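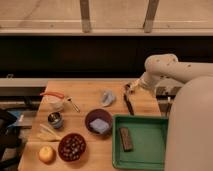
Wandbridge

Manipulation episodes on a cluttered tabletop, plus the relabeling code we used to turn them into something a small policy can learn from.

What's in it

4000 episodes, all from one arm with a two-fingered gripper. Each episode has the fixed camera video, joint states, gripper opening, and one instruction in plain English. Instructions were typed by Réka Juhász and Glória Esteves after watching the whole episode, so they describe what got done even when the operator set out to do something else. We also kept the original intent in the field intent_raw. Please look at it! The gap between the two is where the fun is.

The idea

Most of our early policies were fine until a long, thin object came along. They would grab a handle, tilt it, and then act as if the tip were still where it used to be. Benedek Mészáros suggested labeling the tip instead of the grasp: for every held object we mark the point that is meant to touch something, and the policy predicts the path of that point along with the arm motion. We call this a bridge label. It's one extra output head and a few lines in the loss.

With bridge labels, our small model finished 70 percent of held-out stick and utensil tasks. Soft things (cloths, sponges) barely changed, and we'd love to know why.

Splits

train, val and test are split by table layout, so no layout shows up twice. test_thin holds 12 layouts made mostly of long objects. Use 10 seeds if you report on it; the spread is wide.

Known problems

Clear and shiny objects get sloppy tip labels. The arm sometimes blocks the held object from the camera, and those frames have tip_visible set to 0. Episodes recorded in September have gripper opening in a different unit. load.py converts it, but raw files are untouched.

Running it

python load.py --split val --show-tips

Contact

Edit Barta looks after the data, Benedek the training code. Bad labels are worth an issue even if it's only one frame.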